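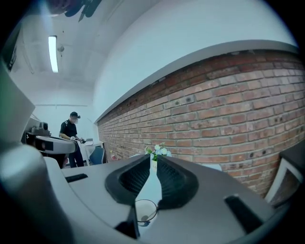
Hand-held grippers in use, brick-wall room.

Community Help > Teaching by Demonstration > Hand-Held Grippers > Recording Practice

Stirring task: demonstrations are consistent, but the trained arm stops short of the glass

Posted by Surnby Learning Workshop

Our workshop has recently begun recording demonstrations with a pair of hand-held grippers, following the introductory course issued by Godinho. The first task we selected is a simple one. The left gripper steadies a small clear glass cup on the table, and the right gripper takes hold of a thin spoon, stirs three times, and returns the spoon to its resting position inside the cup.

We have recorded 40 demonstrations, of which 33 were accepted by the processing software. The remainder were rejected with the message "tracking quality insufficient." The accepted recordings appear satisfactory when replayed on screen. When the resulting program is run on the arm, however, the left side approaches the cup correctly and then stops before making contact. On most attempts the right side proceeds as though the cup were being held, and the spoon pushes the cup across the cloth.

We would be grateful for guidance on the following points. Should the rejected recordings be repeated under the same conditions, or do they point to a fault in our arrangement of the room? Is a transparent cup an unsuitable object for a first task? Finally, is it advisable for one person to record every demonstration, or should the work be divided among several members of staff?

For completeness, the table is placed near a brick wall and is covered with a pale cloth. All recordings were made in the afternoon with the overhead lights on. The fingers were calibrated once, in December, when the equipment was unpacked.

Reply from Prudov Training Desk

The behavior described is familiar to this desk and is most often the result of an outdated finger calibration. The software estimates the opening between the two fingers from the calibration values. If those values have shifted, a grip that was fully closed during the demonstration may be recorded as slightly open. On replay, the arm reproduces the slightly open position and appears to stop before contact. A calibration performed in December and not repeated should be regarded as expired.

Please carry out the following before recording again.

Close each gripper fully with nothing between the pads and note the reported opening. The value should be zero or very close to it. Open each gripper to its limit and note the value again. Repeat this 5 times on each side. If the readings differ noticeably from one repetition to the next, inspect the pads for wear and confirm that they are seated correctly.

With regard to the rejected recordings, it is recommended that they be reviewed individually before any are repeated. In a two-handed task, the usual cause is that one forearm passes in front of the marker cube on the other gripper.

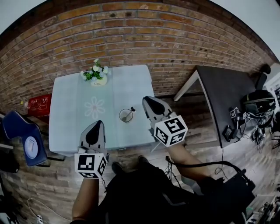
The operator should stand squarely to the table and keep the elbows slightly apart, so that neither wrist needs to cross the center of the body. The side that steadies the cup should arrive first and remain still. The stirring side should then approach from its own half of the table. Where the operator finds it necessary to reach across, the cup should be moved.

A transparent cup is an acceptable object, although it is not the easiest. The outline of clear glass changes with the light and with whatever lies behind it, and more demonstrations are generally needed than for an opaque mug. This desk would suggest recording a short set with a mug of similar width. If the arm holds the mug correctly after recalibration, the grip values may be considered sound, and any difficulty that remains with the glass can be treated as a matter of vision.

The starting position of the cup should also be varied. Many new groups place the object on the same spot for every recording, and the program then learns the spot. We ask our own trainees to use 6 starting positions and to record an equal share of the demonstrations at each. The positions should not be marked on the cloth, as the marks will be visible to the camera.

Reply from Sirngate Evening Class

We had the same trouble and it was the calibration. Please also check that the cloth is not sliding. Ours moved a little each time the cup was set down, and smoothing it between recordings was of help. A heavier cloth would presumably be better still, but we have not tried one.

As to who should record, our class allowed everyone to take part and the results were mixed. Some people stir quickly and some very slowly. We now have two people do all of the recording after agreeing on the pace beforehand.

Further note from Surnby Learning Workshop

We thank both respondents. The fingers have been recalibrated. The left gripper reported a small opening when fully closed, and the right gripper did not, which agrees with the fault as we described it. Several of the rejected recordings have been reviewed, and in each of them the right forearm crosses in front of the left marker cube shortly before the stir begins. The operator has been asked to adjust the approach accordingly.

A set of recordings with a mug is planned before we return to the glass. We have not yet decided whether the earlier accepted recordings can be retained with corrected grip values or must be discarded, and would welcome advice from any group that has attempted such a correction.

Related topics

Finger pads: when to replace and how to seat them
Marker cube not detected on one side only
Choosing a first two-handed task for new operators
Can accepted recordings be corrected after recalibration?
Godinho introductory course: notes on the pouring exercise
Recording near windows in the late afternoon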